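# Pinselaufgaben per Fernsteuerung vormachen

Stand: 6. Februar 2025, Meinir Howells

Wer die Trikureo-Broschüre gelesen hat, glaubt vielleicht, ein Roboter lerne Kalligrafie an einem Nachmittag. Unsere Erfahrung ist bescheidener. 25 saubere Durchgänge bringen mehr als 245 hastige, und schön schreiben kann der Arm danach trotzdem nicht.

## Tisch vorbereiten

1. Schwarzes Tuch glatt ziehen, Filzmatte mit dem roten Raster auflegen. Tintenflecken dürfen bleiben.
2. Pinselständer hinter die Matte stellen und alle vier Pinsel mit der Spitze nach unten einhängen.
3. Jede Kameraansicht einzeln prüfen. Der Software von Dantas ist es egal, ob der Ständer im Bild ist. Dem späteren Modell vermutlich nicht. 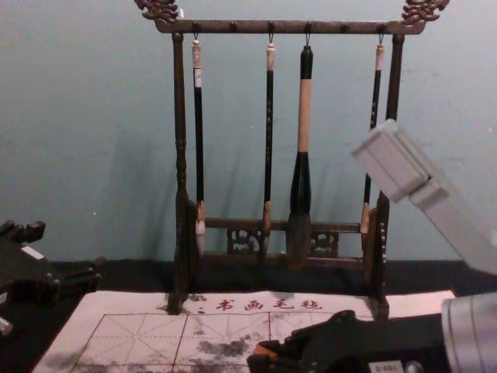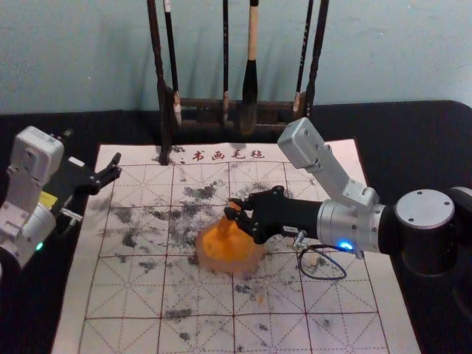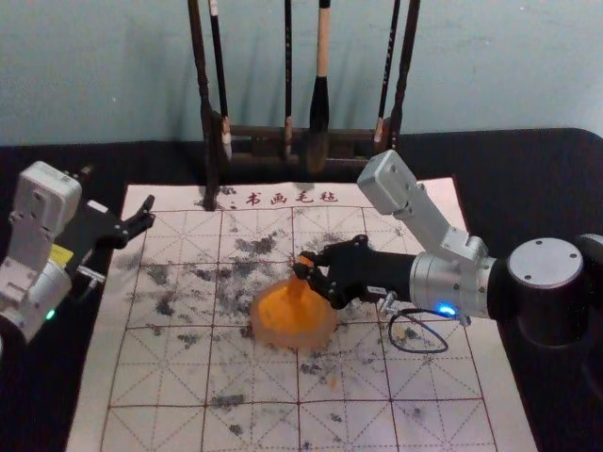
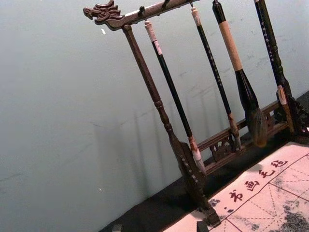
Der Ständer mit den hängenden Pinseln ist in allen vier Ansichten zu erkennen, die Schrift 书画毛毡 am Mattenrand ebenfalls.

## Vormachen

1. Beide Greifer langsam in die Ausgangslage fahren, dann erst die Aufnahme starten.
2. Mit einem Teil üben, das auf der Matte steht und sich oben fassen lässt. Den dicken Pinsel hebt man sich für später auf.
3. Nach dem Schließen 2 Sekunden warten. Das Handbuch von Brilley hält die Pause für überflüssig; wir haben ohne sie zu viele Durchgänge weggeworfen.
4. Korrekturen drin lassen, wenn sie ruhig ausfallen. Zappeln löschen.
5. Startposition des Teils nach jedem Durchgang leicht ändern. Wer das auslässt, bekommt eine teure Wiedergabetaste.

Erfolgsquoten aus dem eigenen Training bitte erst weitergeben, wenn der Ständer einmal verschoben und alles neu getestet wurde.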